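Intro to Food Packaging, Unit 4 handout
Flexible packs: sachets, seals, and what gets printed on them
Notes typed up 6/11/23, slides to follow

Reminder from last time: rigid vs. flexible. Rigid holds its own shape (jar, can, tub). Flexible takes the shape of whatever is inside. Today is all flexible, and mostly small format, single use.

1. Why small packs at all
- Portion control. One pack, one bowl, no measuring.
- Keeps wet and dry parts of a meal apart until you cook.
- Cheap to ship, hardly any dead air in the carton.
- Downside: lots of material per gram of food. Come back to this in section 5.

Think about surface area. Halve the amount of food and the wrapper does not halve. Will be on the quiz.

2. Basic shapes
Pillow pack: one web of film, a back seam, a seal at each end. Chips, candy bars.
Three-side seal: one web folded over, sealed on the remaining three sides.
Four-side seal: two webs face to face, sealed all the way round. Lies flat. Good for sauces and powders.
Stick pack: long thin tube, back seam. Sugar, instant coffee.

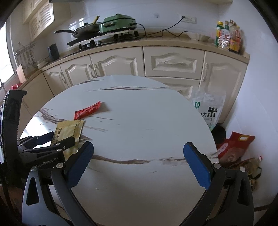 Two small packs, red and gold-yellow, on a marble-effect tabletop.

Know the four names and be able to sketch each one from memory. Sketches can be rough but label the seams. Last year half the class drew the back seam on the four-side pack. There isn't one!

3. Seals
Heat seal = heat + pressure + time. Change one and you have to adjust the others. Too hot, film burns through or goes brittle. Too cool, looks fine but peels open in the carton.

Contamination in the seal area is the big one. A drop of oil or a few grains of powder between the layers and you get a channel. Slow leak, often not seen untill the product is on the shelf.

Case from the reading: Esposito soup line. 71 cartons pulled back in October, all from one filler head that dripped after each shot. Fix was a longer pause before the jaws closed. Line ran slower, complaints stopped. Their first guess was bad film from the supplier (Arkden) and they lost 2 weeks testing rolls. Lesson: check the filler first.

Cut edges. Zigzag or serrated edge gives you lots of starting points for a tear. Straight edge needs a separate notch. Notch in the wrong place = scissors = angry customers. The Wuketti samples we passed around have the notch on the short side, try tearing one with damp fingers.

4. Print on the pack
Front of a small pack has very little room, so pick what goes big:
- what it is
- one claim, maybe two
- brand mark

Everything else goes small, and small gets lost. Black on yellow reads well from a distance. Fine type over a crinkled surface does not. Watch out for type direction too. If the pack is filled vertically but the art runs the long way, the words end up sideways when you hold it by the top seal.

Claims on cooking stocks and sauces are often about time (simmered for so many hours) or about what the product replaces. On the sample, the two big lines say slow-simmered stock for 6 hours, and replaces powder and sauce packets. Very common pattern. Short, no full sentence, no adjectives to speak of.
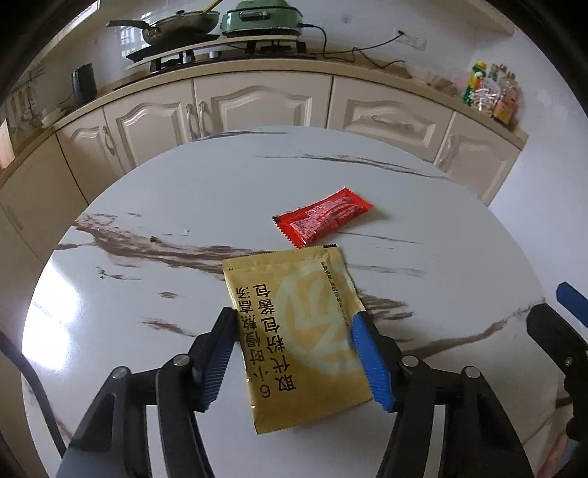 5. Waste and recycling
Most flexible film is layered. Plastic for the seal, something else for barrier, something else again for print. Layers are hard to separate, so most curbside programs wont take it.

Options people are trying:
- single-material film (weaker barrier, shorter shelf life)
- paper outer w/ thin coating
- bigger packs, fewer of them
- take-back bins in stores

Wunance trial, see packet p. 18: take-back bins at store exits. Return rate was low, around 2 percent of packs sold. Bins were also full of coffee cups. Discuss: is the problem the bin or the pack?

For next class
Read packet pp. 18 to 71, skim the tables. Bring one empty flexible pack from home, rinsed please. Be ready to say which of the shapes it is, where the seals are, and how it opens.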